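Boletín de la mutua Titik

El copago que nos devuelve la salud (o eso dicen)

La consejería ha vuelto a descubrir el copago. Lo descubre cada cierto tiempo, con el entusiasmo de quien encuentra un billete en un abrigo viejo, y esta vez lo ha bautizado «aportación responsable». Son 7 euros por visita al médico de cabecera y 20 por acudir a urgencias sin volante, con un tope anual de 52 euros para las rentas bajas. Entraría en vigor en febrero, si el decreto sobrevive a las alegaciones.

La teoría es conocida. Si la consulta cuesta algo, iremos solo cuando haga falta, y el sistema respirará. El inconveniente es que el paciente tendría que saber de antemano si lo suyo es grave, y para averiguar eso solía ir al médico. Inese Lukoševičius, enfermera jubilada y socia de la mutua, lo resumió en la última asamblea: «El que viene por gusto pagará los siete euros encantado. El que no vendrá es el otro».

Tampoco está claro quién va a cobrar. El borrador habla de «medios telemáticos habilitados al efecto» - fórmula que suele significar que no hay ninguno - y deja a cada centro la gestión de los impagos. En el ambulatorio de Lepik hay 2 personas en el mostrador. Ya contestan el teléfono, dan las citas y explican por qué no hay citas.
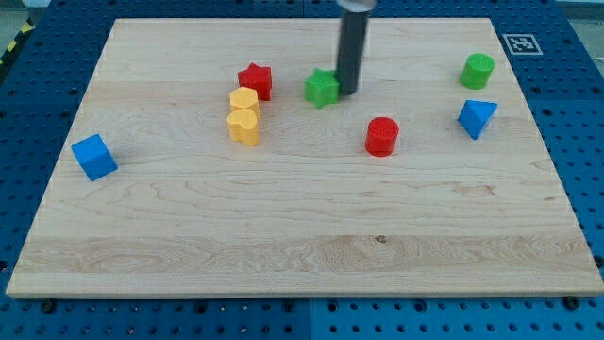 Bloques de colores sobre una tabla de madera clara.

Quedan exentos los menores, los pensionistas con la mínima y quienes acrediten una enfermedad crónica mediante certificado. El certificado lo expide el médico de cabecera, en visita ordinaria. Anas Morsy, nuestro asesor jurídico, ha preguntado por escrito si esa visita también se paga. Le han respondido que su consulta se ha recibido correctamente.

La mutua presentará alegaciones. Pedimos que la exención se aplique de oficio, con los datos que la administración ya tiene, y que las urgencias queden fuera de todo cobro. Los socios que quieran añadir su caso pueden dejarlo en la oficina de la calle Jurkon, a la atención de Tatiana Hrubý. Se admiten escritos a mano, siempre que se entienda la letra; los médicos, por favor, a máquina.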